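Quality of examples should come before quantity

The laboratories that gather demonstrations for learning systems have fallen into the habit of reporting totals. Udamholm announces 427 recorded episodes, and Drultari feels obliged to answer with more. The totals say little about what a robot can learn from them.

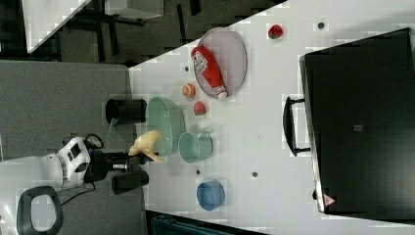 A policy trained on one arrangement of a table learns that arrangement. Funders should therefore ask how often objects were moved between episodes, and whether failed grasps were kept and labeled. At Tennant, the written protocol requires eight layouts for every task – a modest rule, and one that other groups could adopt without new equipment.

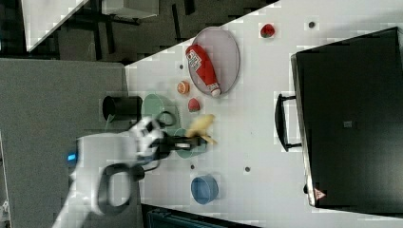
Operators deserve equal attention. Demonstrations recorded by two people will carry the habits of both, and a seven-hour shift will show in the data. Rest periods and rotation belong in the protocol, along with a plain record of who was at the controls. Until such records are published with the episodes, outside readers have no sound basis for comparing one collection with another.

Related items
Zodbridge revises its labeling guide
Who should own demonstration data?
Letters: Failed grasps and what to keep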